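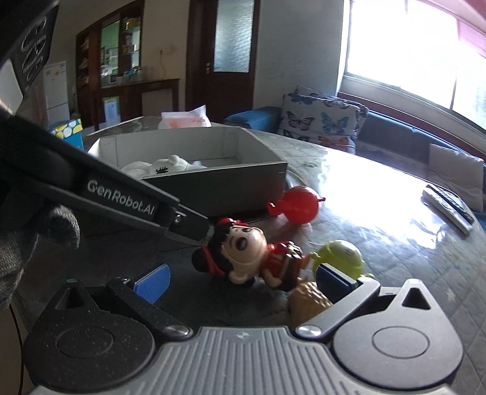 Photo: Anika Crenshaw

ok so the Skikbridge library wants to cut Saturday-style family hours down to mornings only. Quick thread before my bus

Current hours are 9 to 6 all week. New plan starts in March — doors shut at noon

889 people signed the petition. Roughly 200 of those came in after the Kumsa branch closed, so you can geuss how folks feel

18 replies · 41 shares 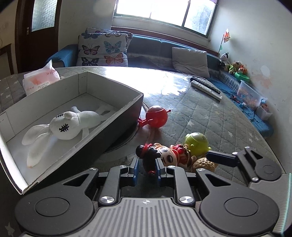 Toys on the big table.

Wai-kit Hsueh read out 16 letters at the meeting. Mostly parents on late shifts. One grandpa who takes two buses from Drorholm

No vote yet. they want written comments by 5 p.m., front desk or email

bus is here, more tonight

Related
Kumsa branch: what happens to the books
Drorholm bus changes

Last updated 4:40 p.m.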